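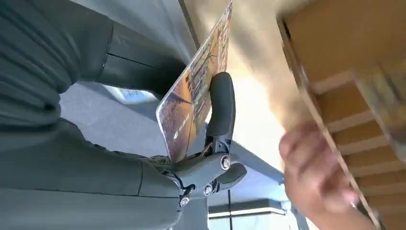
Glossy card, orange and brown

Deposit or damage waiver on a bareboat?

bitna_koo
Posted 9:14 am
We booked a 39 foot sloop out of Pliltport for a week in May. Vultholm Charters wants either a refundable deposit or a waiver at 180 that we don't get back. First bareboat for us. Which would you take?

hjin39
I'd take the waiver. I lost part of a deposit at Obura over a bent stanchion I'm fairly sure was bent when we got there. It wasn't on the check-in list and I had signed the list.

rizwan_w
Disagree. Read what the waiver leaves out first. Ours didn't cover the dinghy, the outboard or a fouled prop. Those are the things people break. 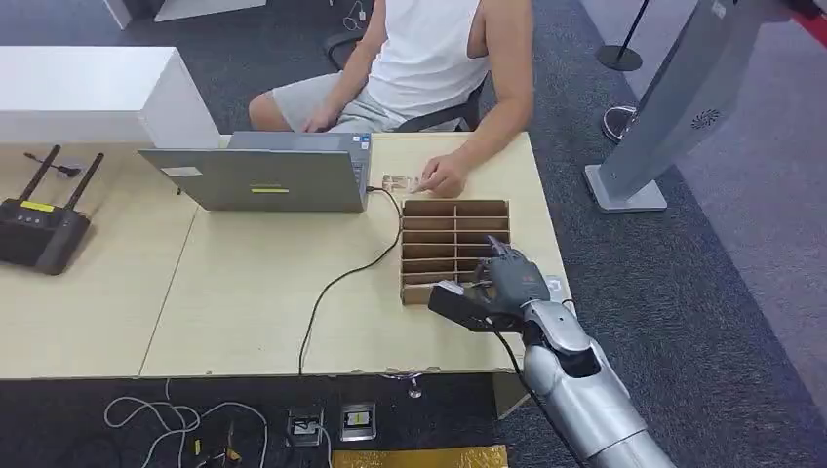 Desk with the laptop and the cardboard organizer

bitna_koo
Just checked. Dinghy and outboard are excluded, prop isn't mentioned. I've emailed them.

seulgi_do
Get the prop answer in writing. Also ask if the waiver still leaves you a smaller deposit. Some do.

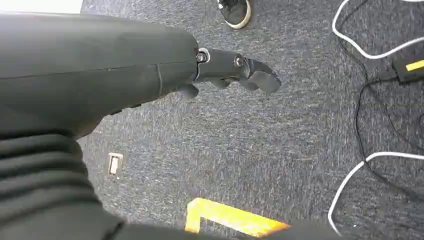
rizwan_w
Whatever you pick, do the check-in slowly. Open every locker, run the windlass, look at the sails if the wind lets you. Take your own pictures and get in close on the fittings. In the one I put up you can make out the two round screws on the black bracket and the lighter metal ring around one of them. Get that close on the winches and stanchion bases too. A wide shot of the deck proves nothing.

hjin39
The base will just say the scratch was too small to show up. I had 51 pictures and they still kept the money.

rizwan_w
Did you send them before you left the dock? I email mine to the base from the boat and wait for a reply.

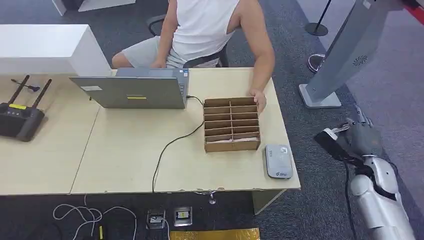
Then nobody can argue about when they were taken. It adds maybe half an hour to the handover.

hjin39
No, I sent them after. Fair point. I'd still pay the waiver.

boram_b
Took the deposit on Gernwood last season, 12 days, got all of it back. Depends how well you park.

bitna_koo
Vultholm answered. Prop is covered, lines around the prop are not. Going with the deposit.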